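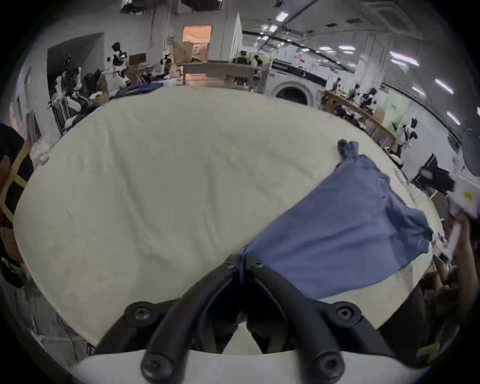 Mars, carnet de l'atelier textile, séance du matin

Commencé à 9 h 17, un peu plus tard que prévu parce que j'ai voulu retendre la housse claire avant de poser quoi que ce soit dessus. Elle fait toujours ce grand pli en biais et j'ai fini par le laisser – on verra bien si ça gêne.

Au programme, les hauts en coton bleu du lot Tatby, à étaler puis à plier en trois. Le jersey est très souple, c'est agréable en main, mais il se ramasse dès qu'on le lâche et le bord repart en fronces. Avec Remo Marchetti on a essayé deux façons de faire : tirer par un coin, ou soulever par le milieu et laisser retomber. Je préfère le coin, Remo préfère le milieu, et on en a discuté bien plus longtemps que ça ne le méritait ! Compter environ 5 minutes par pièce pour l'instant, café non compris.

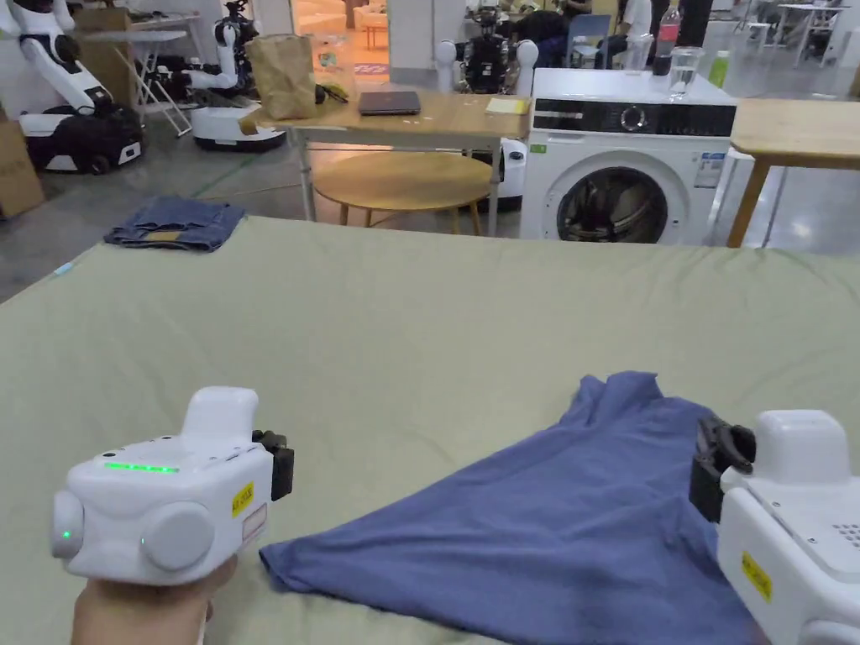

Le T-shirt bleu-violet étalé, le jean plié au bord du lit, la machine au fond.

Pour les jeans, rien à signaler, la toile tient toute seule une fois pliée. Il faudra quand même reprendre la pièce 23, dont j'ai mal noté la taille (ma faute, j'écrivais sur mon genou).

À faire pour la prochaine fois : laver le lot Janham à part, demander à Unolham si la deuxième housse est prête, et trouver une vraie place pour le bloc-notes, que je cherche à chaque séance. Remo propose aussi de repasser la housse. Je suis pour, à condition que ce soit lui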